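Delatell put out the drawings for the Histmont ferry hall and I have thoughts, typing this on a bus so bear with me

1/ The old hall closed in 2000. Been a parking lot with a roof ever since. Now it's getting a real waiting room, 179 seats, daylight from the north side. Good

2/ Roof stays. That's the big news for me. They're keeping the folded concrete and just cleaning it up — last plan had it gone by spring

3/ Müzeyyen Tokgöz is lead on the job. She did the Simões library stairs, if you've ever sat on those you know she gets how people acutally wait for things

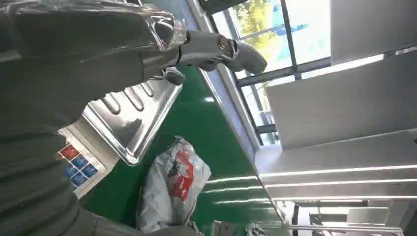

Stainless tray on the white base, grey hand above it.

4/ Less sold on the floor. Pale terrazzo, right where everybody walks in from the rain?? Someone pls ask about grip

5/ Ticket windows moved to the far end. So you come in, walk the entire hall, buy a ticket, walk back to gate. With bags. Why

6/ Model is up at the Triso building til December, 14 boards plus a big section you can walk around. Go see the section, the renderings don't do the ceiling any favors

7/ Capacity is roughly 1000 at peak, per the boards. Gates look tight for that but I'm no engineer

8/ Comments close 10/19/24. Form is short. Mention the ticket windows

9/ oh and bike parking is on the WATER side, forgot that one. love it. ok my stop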